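The Table and the Tiger

By Yasaman Yazdani

When I came to live in Gesholm, in August, I had three suitcases and a rented flat with no table. I ate on the window sill for two weeks. Then my neighbour Lorne Lemieux told me that a reading room was opening in the old bakery in Skerkby, and that they needed someone to look after the children's shelf. I said yes before I asked what the work was.

The room is small. It has 128 books for children and a long table where everything happens: sorting, mending, reading, and also the quarrels about who reads next. Vanderleia Andrade, who started the room, chose a table with a pale wooden top. She wanted a quiet surface, she told me, so that the covers can be loud. I like best the place where the grain makes a rounded arch, like a church door. Small children follow it with one finger while they listen.

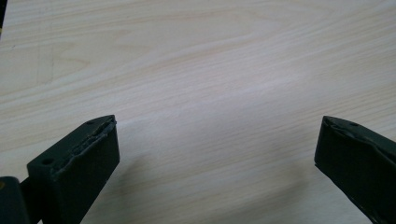 A book in many languages

Most of our books were given to us. They come in bags and boxes, and often in a language that I cannot read. Vanderleia puts these on the table first, before the others, and leaves them there for a few days. She believes that a cover must be met before it can go on a shelf.

The one everybody asks for at the moment has Chinese lettering down the side and a very large tiger, with its mouth open and its whiskers out. There are two cubs with it, and a crowd of brown bears who seem to be shouting. 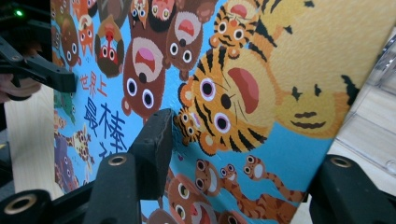 I cannot tell you the story, and I have stopped trying to guess it. Julián Vidal, who is eight, tells it differently each time. In his last version the bears had lost a boat. His grandfather, Baltasar Manzano, sits beside him and turns the pages too early — he always wants to know the end.

We put the book back in the corner of the table when they leave, with the blue side up, and it is rarely there for long. 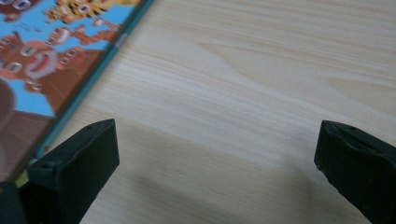

If you want to visit

The reading room is behind the Goicoechea shoe shop in Skerkby, and the bus from Gesholm stops at the door. Books in any language are welcome, also old ones. Please bring them in a bag that you do not need back.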